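4. Evaluation of the Gralgate handheld kit

4.1 What comes in the box

The Gralgate kit is sold by Cevthorpe as a ready-made way to record two-handed manipulation without a robot present. A set holds a pair of handheld grippers, a marker cube for each, the cables, a calibration board and a license for the recording software. We bought two sets in January and have used them nearly every working day in the period covered by this paper. We paid full price for both, and Cevthorpe saw none of our results before submission.

Our interest in the kit came from a very practical problem. Teleoperating our two arms is slow, and a new operator needs several days before the recordings are any good. With the Gralgate grippers a newcomer was producing usable demonstrations before lunch, and we were delighted by how quickly the room filled up with people wanting a turn! The household tasks in our list (coiling a cord, putting away a small appliance, clearing a tabletop) are exactly the ones where teleoperation had given us the most trouble.

4.2 Setup and wearing comfort

Setup is short. The operator picks up both grippers, holds the cubes in view of the head camera and waits for the software to confirm the two marker sets. Figure 4 gives the operator's working position at a table. The cubes sit on top of the grippers, so that ordinary reaching keeps at least one face turned toward the head, and the square patterns on neighboring faces let the tracker carry on when the hand rotates. The grippers are wired, and we ask operators to check the slack on both sides before the first recording of a session.
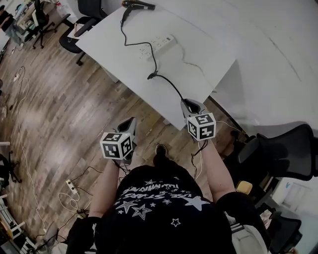 Figure 4. A handheld gripper with a marker cube in each hand, at the tabletop station.

Hiếu Lâm remarked after a long session that the cubes stop being noticeable well before the wires do, and that a battery version of the same gripper would be worth a good deal more than any improvement in tracking. Having worn the kit ourselves we agree about the wires, though we would not give up any tracking quality to be rid of them. Cable pull was the most common complaint in our operator notes, ahead of grip weight and trigger stiffness.

4.3 Recording results

In total we recorded 2661 demonstrations with the kit. Of these, 181 were discarded, most of them for marker loss at the far side of the table, where the forearm can come between the head camera and the cube. Turning the wrist slightly outward cures this, and operators pick up the habit fast. The remainder passed our replay check, in which the recorded hand paths are run on the arms at reduced speed and compared with the original trajectory.

The Skendberg tracker, which we used as the baseline in Section 3, needs fixed cameras on the walls and a fresh calibration whenever one of them is bumped. It is the more precise of the two in free space. For grasping, where the opening of the fingers matters as much as the position of the hand, the Gralgate recordings were easier to work with – the finger opening arrives in the same stream as the pose, and no manual alignment is needed afterward. Policies trained on Gralgate data completed 91 percent of the cord-coiling trials. Those trained on Skendberg data completed 70 percent. The number of demonstrations was held equal for this comparison, and the Phí controller was left at its default gains in both conditions.

4.4 Remaining issues

Strong side light washes out the darker squares of the markers, and we now lower the blinds in the afternoon. The export tool writes one large file per session and fails without a message when the disk is full, which cost us a morning of recordings. Cevthorpe has fixed a related bug in the viewer, and we hope the exporter is next. None of this dampened our liking for the kit, and a third set is on order for the kitchen station described in Section 5.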